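Print this page | E-mail this article

Budget for the Bins, Too

By Kaiwen Hou
2026-07-07

The quote our recycling depot got from Coltier in June covers a two-armed sorting robot, delivery and 16 hours of setup. It fits on one page, and I don't trust it.

Bottles, plastic and cans sound like an easy job. But who empties the baskets? Who wipes the grippers when the soda dries on them? Neither task has a line in the quote. Arūnas Vanags, who runs our floor, guesses four hours a week of somebody's time, and I think he's being kind.

The demo table has three gray baskets with a card in front of each. Our belt brings in wet cardboard and diapers. I'd like a price for that belt.

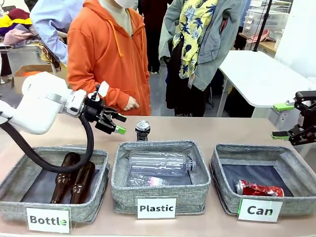 What I would ask for

A trial on our own trash, eight weeks, paid by the month. A parts list with prices, finger pads included. And a written answer on who pays when a crushed can goes in with the glass. If Coltier won't sign that, spend the money on a second shift and look again next year.

Related
Slaoui Depot Puts Off Its New Baler
Seven Questions for the Pulus Sales Rep
What Cullus Left Out of the Lease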